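Castwood 鞋台例会纪要
2022年10月26日，星期三，上午，样衣间旁边的小会议桌
到会：Lenni Hakala、Ulla Hirvonen、Niilo Hirvonen、Helmi Juntunen，还有我（Siiri Pitkänen，这次轮到我记）
缺席：没有，难得！

先声明一下，我打字慢，大家说话又快，有几段是我回到座位以后凭笔记补的，哪里记错了直接在底下改，别私聊我，私聊我会忘。上次的纪要 Ulla 说太短，看完不知道谁该干什么，所以这次我写得啰嗦一点，你们忍一忍。

一、上次的遗留事项

左臂腕部那根黑线的走法，上次吵了半天，最后定的是从上面绕过去，留一个弧，别贴着外壳绷直。Lenni 已经改好了，扎带也换成了可以反复拆的那种。他说改完以后手腕转到底线还有余量，他手动推着转过几遍，没听见蹭的声音。Helmi 问扎带会不会松，Lenni 说会，所以写进每周检查里了（见第四条）。这项关掉。

中间那个矮鞋托的位置，上次说要在桌面上做定位，我负责，我没做完，对不起！材料是到了，我贴了两个角，剩下两个角没贴，中间被叫去帮忙理样衣，然后就忘了。今天散会以后我就去贴，Ulla 说她会来看。这项继续挂着，挂我名下。

右边斜面鞋架的高度，Niilo 上次提议降一点，试过了，降了以后鞋尖会顶到前沿，低跟的还好，跟稍微高一点的就站不稳，又升回去了。Niilo 自己也同意升回去，他说试过就死心了。关掉。

Novent 的备件报价还没回来。Helmi 又去催了一遍，对方说人在出差。继续挂着，挂 Helmi。

二、手爪

这一条讲得最久，我尽量按顺序写。

起因是上星期左手爪合拢的时候有一下很轻的“咔”，不是每次都有，Ulla 先听见的。当时 Lenni 以为是鞋跟敲到了爪子，后来空爪也响，那就赖不到鞋头上了。他把爪子拆下来看，两侧指根的螺钉有一颗能用手拧动，另外三颗是紧的。螺纹胶有一点点残留，像是上回装的时候抹少了（上回是我装的，我认）。

Lenni 的处理是：四颗全拆，螺纹擦干净，重新上胶，按 Novent 手册里的力矩对角拧，然后放一晚上再用。第二天早上他空爪开合了200次，站在旁边听，没再响。我问他是不是真的一直站着听，他说是，带了咖啡。

Helmi 问要不要把右手爪也一起做掉，右边现在没响。讨论了一会儿，两派意见。Niilo 说没坏别拆，拆一次就多一次装错的机会；Ulla 说两只爪子是同一天、同一个人（对，还是我）装的，左边胶少，右边多半也少，等它响了再拆，就得挑个样品间最忙的时候停机。最后按 Ulla 的来，右爪也拆，Lenni 动手，我打下手，顺便重新学一遍怎么抹胶，哈哈。

还有指垫。现在这副指垫夹亮面皮鞋的时候，偶尔会在后帮上留一道印子，擦得掉，但是擦起来烦人。Ulla 把几双鞋拿到窗边看过，印子的位置都对着指垫下沿那条棱。Lenni 说这条棱是切出来没修边，他可以拿细砂纸把棱倒圆，不用换料。Niilo 想趁这个机会换软一点的材料试试，我有点担心软的会粘灰，粘了灰再去夹皮面，那就等于拿砂纸蹭鞋。大家没吵出结果，先倒圆，看两个星期，再说换料的事。

顺便说一句指垫的清洁。之前我们用的是哪瓶就抓哪瓶，玻璃水也用过，Helmi 听到这里脸色很难看。以后统一：无绒布蘸一点点异丙醇，擦完晾干再开机，玻璃水拿走，不要放在鞋台旁边了。瓶子上我会贴字。

三、鞋托和鞋架怎么摆

这部分新来的同事老问，所以 Ulla 要求写清楚一点，免得每个人都有一套自己的摆法。我按她讲的顺序抄下来。

先把桌面清干净，桌上除了托和架别留东西，剪刀、卷尺、咖啡杯都不行（杯子是说给谁听的大家心里有数）。矮托放正中，四条短腿对准角标；角标我还欠两个，没贴好之前请以靠人这一侧的两个为准。矮托的顶面是平的，摆好以后用手掌按一下四个角，哪个角会翘就说明哪条腿下面有东西，把它拿掉，不要垫纸！上次有人垫纸，垫完是平了，可高度变了，后面放下去的动作全都偏了一截，Lenni 查了一下午才在腿底下找到那张折起来的价签。

斜面架放右边，斜面朝机器人。鞋放上去的时候两只并排，鞋尖朝机器人，鞋跟对齐。带扣的款式把扣带扣上再放，散着的扣带会垂下来，手爪过来的时候会勾到。系带的款式把鞋带塞进去，别在外面打大蝴蝶结，好看归好看，勾到了就是一场事故。

然后是示教点。矮托上方的那个点是 Lenni 在三月教的，那时候用的还是旧桌面，换桌面以后只整体平移过一次，没有重新教。他一直说“差不多够用”，Ulla 一直说“差不多”三个字不能写进作业书。这次定了：等角标贴全以后，矮托和斜面架两处的点全部重新教一遍，教完以后把数值抄一份在纸上，夹在 Drokano 控制柜门内侧的袋子里，电子版也存，文件名里带版本号。谁动过点谁在纸上签字。

我问了一个傻问题，为什么要纸的，电子版不就行了吗。Lenni 说控制柜重装系统那次，电子版和系统一起没了。好的，纸的。

Lahtinen 那边给的新矮托样件，尺寸跟现在这个一样，表面处理不同，据说更耐刮。现在这个顶面已经有点花了，不影响用，就是看着旧。Niilo 想马上换，Helmi 说等重新教完点再换，不然两件事搅在一起，出了偏差分不清是托的问题还是点的问题。同意 Helmi。样件先放柜子里，外包装别扔，退货要用。

四、每周检查，定稿

之前那张检查表是从别的工位抄来的，里面有一半跟鞋台没关系（“检查焊枪喷嘴”，我们哪里来的焊枪？）。Ulla 重写了一张，大家逐条过了一遍，我把改完的版本抄在下面，正式的那张她打印出来挂在柜门上。

开机前：
看腕部线缆的弧还在不在，扎带有没有滑。
用手轻轻晃手指，有旷动就不要开机，叫 Lenni。
看指垫表面，有灰、有线头、有鞋油都先擦。
矮托四角按一遍，斜面架两边各推一下。
地上的线理到桌子后面去，过道里不留线。

开机后：
低速空走一遍完整动作，人站在停止按钮旁边，手不要插口袋里。
听。合爪、转腕、放下，哪一步有新声音就记哪一步。
看腕侧的蓝灯，不亮就停下来，先查插头。
夹一双旧鞋走一遍，只用那双专门留着试机的旧鞋，别拿客人要看的样品试。

每月一次：
指根螺钉按力矩复查，查完用记号笔划线。
控制柜滤网拆下来吹灰，在外面吹，别在衣架旁边吹（上次那件外套送去洗了，谢谢 Helmi 垫的钱，记得报销）。
基座螺栓看划线有没有错位。

Niilo 问基座螺栓要不要也上扳手。Lenni 说不用，划线没错位就别碰，错位了再叫他。这一点大家都要记住，基座一动，所有的点都要重来，他会哭的，他原话就是会哭的。

关于记录：从这周开始，每次检查写在那本黄皮本子上，一行就够，日期、谁查的、有没有问题。控制柜上的累计循环数也抄一下，今天早上我抄到的是3865。Helmi 提醒说以后换指垫、换螺钉都按这个数来算间隔，凭印象说“好像是夏天换的”不算数。

五、放下动作的调整

这是下午要接着干的活，所以放到最后讲，讲完大家直接就下去了。

现在的程序是左臂夹住鞋跟和后帮，把一双一起提过来，鞋尖朝下，到矮托上方再放。毛病出在放的那一下：两只鞋在爪子里挂得不一样高，低的那只先碰到，高的那只就歪着落下去，有时候两只鞋跟叠在一起。Lenni 的想法是在放下之前加一个停顿点，停住以后先看两只鞋的高低，再慢慢往下走，低的先碰到托面，继续往下送一点，让高的那只也够着，最后松爪。

停顿点离托面多高，争了一下。太高了看着安全，可是后面那段慢速要走很久；太低了鞋尖长一点的款就已经碰上了。Ulla 拿尺子比了几双，最后先定在鞋尖最长那款不碰托面的高度，再往上加12毫米，试几天。如果节拍拖得太厉害再回来改。

慢速那一段的速度上限先设得很保守，速度旋钮大家不要自己去拧。我知道慢得让人想打瞌睡，我也想拧，但是请不要拧。

松爪分两步，先开一点点，停一下，再全开。这一步 Niilo 建议的，上一版是一下子全开，鞋帮会弹，弹完就歪。两步开的程序 Lenni 昨天已经写好了，今天没来得及跑。

还有一件事，关于人站哪里。调试的时候难免要凑近了指，说“是这一只低了”“是这里”。可以指，规则是：机器人在保持状态、有人把着停止按钮的时候才可以把手伸到桌面上方，指完就收回来，手不要放到鞋和矮托中间。要碰鞋，就先切到停止，等灯的状态变了再碰。这条以前只是口头说，现在写进作业书，Ulla 写。

楼下调高低差的时候，指的就是爪子里那双：一只偏低、偏左，另一只靠在它右边，中间的矮托空着等它们。 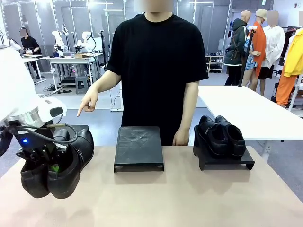
Niilo 对停顿点这件事还有保留，他的意思是软件里加再多停顿，也是在补夹的时候没夹齐的漏洞，与其在放的时候慢慢磨，应该回头去看取鞋那一步，在斜面架上先把两只鞋跟往同一个平面上靠一下，靠齐了再合爪，后面就省事得多。他还说两步松爪他支持，但是第一步开多少要按鞋型分开设，硬皮的和软皮的用同一个值，迟早又会弹。

Lenni 听完说有道理，可是取鞋那一步要加靠板，靠板得画、得做、还得装，今天没有。他提议两件事分开走：停顿点先上，靠板让 Niilo 画草图，下次会上看。Niilo 说草图他本来就画了一半，在本子背面，给大家看了一眼，我没看懂，Ulla 看懂了，说螺孔的位置要避开斜面架的支脚。好，那就照这个方向改。

按鞋型分参数这个，Helmi 有点担心参数表越来越长，到最后没人敢动。讨论以后先分两档，硬帮一档、软帮一档，程序启动的时候让操作的人选。选错了会怎么样？Lenni 说选错了顶多是放歪，不会夹坏，夹紧力两档一样，不一样的只有松开的那一步。这个说明也要写在选择界面上，省得大家站在那里不敢按。

六、待办

我按人写，没有写名字的就是大家一起。

Lenni：右手爪拆装上胶；左爪指垫下沿倒圆；停顿点和两步松爪上机；角标贴全以后重新教点，抄一份纸的。
我：今天把剩下两个角标贴完（真的今天）；给异丙醇瓶子贴字；右爪那天打下手；把黄皮本子和一支能写出字的笔拴在控制柜上。
Ulla：检查表打印挂好；作业书里加人手伸入的规则；来检查我的角标。
Niilo：靠板草图，改完螺孔位置以后带到下次会上；挑硬帮和软帮的代表鞋各一双，给 Lenni 调松爪用。
Helmi：催 Novent 报价，这次问清楚指垫单卖不单卖；跟 Lahtinen 说样件先收着，晚点给反馈；外套的洗衣单找出来交掉。
大家：桌上别放杯子。

七、其他

Helmi 提到样品间那边想借鞋台给来访的客人演示，问能不能把全速动作放出来看。Lenni 说不行，新程序没跑稳之前不演示全速，要看就看低速的，低速也挺好看的嘛。Ulla 补了一句，演示那天必须有我们的人在停止按钮旁边，别让客人自己按启动。Helmi 会这么回他们，具体哪天来还没定，定了她发消息。

Niilo 问备用指垫放在哪里，找了很久没找到。在我抽屉里，我忘了放回去，散会后已经还到备件盒第二格了，标签也补了。

还有人抱怨柜门合页响，Lenni 说那个他早就听习惯了，我说我没习惯，我下次带油来。

下次会议在6号，还是老时间，还是这张桌子，Ulla 记。要加议题的写在白板右下角，别写在便利贴上贴我屏幕，会掉。

Siiri

补记（散会后）：角标四个都贴好了，Ulla 看过，说左后那个歪了一点，撕掉重贴了一次，现在她点头了。Lenni 可以约时间重新教点。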